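About Torkton Tables

Torkton Tables is a furniture repair and refinishing workshop in Clutdale. We work on flat surfaces: dining tables, desks, benchtops, school and library tables, counter tops and boardroom tables. Chairs are taken only when they belong to a set we are already working on. Upholstery is not done on site.

The workshop was set up by Solange Carré and Rezaul Gunawardena, who had both worked in the finishing room at Debnath, a joinery firm in Lumley. When the finishing room closed in August they took over two spray booths, a wide belt sander and the job cards, and moved them to the present building. The old job cards are still in use as a reference for stain mixes.

What we work on

Most of what comes through the door is pale timber or has a pale timber face. Older pieces tend to be solid. Newer ones are usually veneer over board, or a printed laminate made to look like timber. The three are treated differently, and the first task on any job is to establish which one is on the bench. Grain that runs over the edge and down the side indicates solid stock. A repeating knot indicates print. Where neither test settles the matter, Aldana Palma lifts a small section of edging from the underside and checks the core.

Solid tops can be sanded back and refinished several times. Veneered tops can usually be refinished once, with care, depending on the thickness of the face. Laminate cannot be refinished. It can be patched, re-edged or replaced, and we will quote for whichever is cheapest over the remaining life of the table.

How a job runs

Each piece is given a card on arrival. The card records the surface type, the existing finish, the location of any scratches, rings, burns and worn patches, and the direction of the grain. Worn patches are marked in chalk and inspected under a low side light, which shows up changes in sheen that overhead lighting tends to wash out.

Localised wear is repaired locally if the surrounding finish is sound. The patch is cleaned, the edges are feathered, colour is built up in thin coats and the sheen is matched last. Where the wear has gone through the stain and into the timber, the full top is stripped. We do not spot-repair tops that have been waxed with silicone products — the new coat will not hold.

Standard curing time is 17 days for oil finishes. Two-part finishes are ready sooner and the date is written on the card. Tables should not be covered with plastic or vinyl cloths during the first month at home.

Capacity

The larger booth accepts tops up to 2,897 millimetres long. Longer tops have to be separated at a join or finished by hand on the main floor, and this adds to the price. The door opening is 2,102 millimetres high, so tall cabinets with a fixed table leaf should be measured before delivery.

Staff

Solange Carré manages finishing and colour. Rezaul Gunawardena runs the machine room and does the quoting. Aldana Palma handles assessment and veneer repair. Ita Hayes looks after bookings, pickup and the job cards. Rafferty Bellamy is a second-year apprentice and works mainly on edging and preparation.

Enquiries

Quotes can be given from measurements and a written account of the damage, and are confirmed once the piece has been seen. Please state the length, width and thickness of the top, whether it has been refinished before, and what it has been cleaned with. Legs should be removed before drop-off if they are bolted on. Keep the bolts in a labelled bag and tape the bag to the underside.

Storage is free for 2 weeks after completion. After that a daily rate applies, as printed on the back of the card.

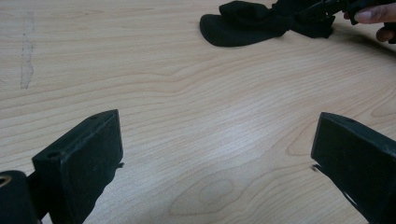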